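Recording sessions at Flandura run in blocks of 30 episodes, after which the operator rests. Dirceu Siqueira, who sets up the work cells, found that grip on the leader arms gets sloppy past that point, and sloppy grip shows up later in the policy as hesitation above the fruit.

The task is moving fruit into a basket by remote control. An apple tolerates a firm close. Avocado and mango need a slower approach, and the mango rolls if a fingertip touches it off center.
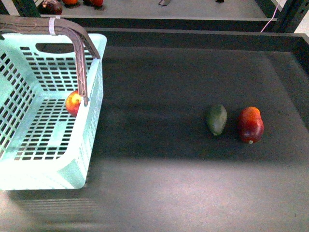

Starting positions are changed by hand between episodes. Early sets skipped this step, and the trained arm reached for the old spots even after the fruit had been moved. Of 100 episodes in the October set, Siqueira threw out 4: 3 for dropped frames and one for a collision with the basket handle.

Rogelio Agbayani, who trains the models, would have kept the collision. The operator backed off, re-aimed and finished the placement, and recoveries of that sort are scarce in clean data. The two have agreed to store such episodes under a separate label. Whether they help will be tested on the second cell, at Dradberg, where the lighting is worse.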